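Gristell Open Day: Gallery

In February the Gristell workshop opened its doors to visitors for an afternoon. The workshop is the training and test site that Ganton runs on the old Climstead mill grounds, and most people in town have only ever seen it from the parking lot. Doors opened at 1 p.m. and the last group left a little after 5.

The main demonstration was the handling bench, where a robot arm with a two-finger gripper is being taught to pick up soft items. Soft items are harder for a robot than boxes or bottles. A box has the same corners every time. A towel, a cloth or a bag changes shape whenever it is put down, so the arm can't be given one fixed place to grab. Ganton has been working on this for three years, first with foam blocks, then with folded fabric, and now with whatever the team brings in from the laundry trade.

Evelien Willems, who leads the bench, ran the talks. She kept them short and spent most of each slot taking questions. The first question in nearly every group was how the robot knows what it is reaching for. Her answer was that the arm carries a small camera near the gripper, which moves with the hand. A second camera usually stands off to the side and takes in the whole bench. The program uses both, and the two of them are good at different things. The side camera is better for finding an item. The one on the wrist matters more over the last few inches.
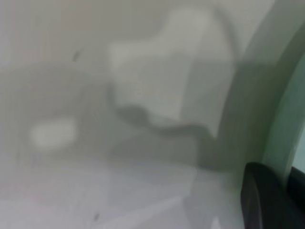

She also explained that close-up pictures are often poor ones. A small camera of this type has a fixed focus, and at very short range it gives soft shapes and not much else. People tend to assume that the robot sees what we see, only better. In practice it often has to work from a patch of light and a patch of shade and a rough idea of where its own fingers are. The team keeps the bad pictures along with the good ones, and the program learns from both.

Groups were kept to 33 people so that everyone could stand near the rail. A few families came in larger parties and were split across two slots. If yours was one of them, thank you for being patient at the door.

Yaqin Pan looked after the teaching station, where visitors could try guiding an arm by hand. The operator holds a pair of handles and the arm follows. Each attempt is saved, with the camera pictures and the position of every joint, and becomes one lesson. The team has collected roughly 2,000 lessons on cloth alone. Yaqin told visitors that a careful slow attempt is worth more to her than a fast one, and that she throws out very few. An attempt where the operator misses, backs off and tries again is useful, too, as it shows the program how to recover.

Several visitors asked if their own tries would be used. They won't be. The teaching station was running with saving turned off for the afternoon, and the waiver at the front desk said the same.

There were good questions about jobs. Two people from the hospital laundry in town wanted to know when a machine like this would be standing next to them. Evelien said that the arm is still much slower than a person at sorting and folding, and that the first use they have in mind is feeding flat pieces into an ironing line, a job with a lot of reaching and high turnover. She didn't give a date. One of the two stayed behind to explain how wet sheets clump together when they come out of the washer, and Yaqin wrote most of it down. There is now a plan to try damp fabric on the bench later in the spring.

Others asked about safety. The arm on the bench moves at a limited speed when people are in the room and stops when it meets resistance. The gripper closes with a light force, set by the operator before the run. There is a stop button on each side of the bench and one by the door. School groups are shown the buttons first, before anything is switched on.

The Babaei room next door was open for the parts display. Visitors could pick up worn finger pads, old gripper covers and a joint that had been taken apart, and compare them with new ones. Finger pads wear out faster than most people expect. Fabric is gentle on them, but the bench surface isn't, and the fingertips touch it on almost every low pick. The team changes them when the grip starts to slip and keeps the old ones in a labeled drawer.

Coffee and cake were in the front hall. The printed handouts ran out before the last talk. More copies have been made and can be picked up at the front desk during normal hours.

Some practical notes for anyone who missed it or wants to come again:

The workshop takes school and club visits through the year, in groups of up to 33. A visit lasts a little under two hours, including time at the teaching station.

Children have to be at least 5 to come into the bench area and need an adult with them at the rail. Closed shoes are required in the workshop. The front hall and the Babaei room have step-free access from the parking lot, and the bench area is on the same level.

You are welcome to take your own pictures, but please turn off the flash near the bench. It upsets the cameras and the run has to be started over.

If you took pictures at the open day and would like them added to this page, leave them with the front desk and say how you want to be credited. Please don't send pictures in which other people's children can be recognized.

Text by the Gristell visits desk. Thanks to Evelien Willems and Yaqin Pan for reading it over and correcting the part about the cameras.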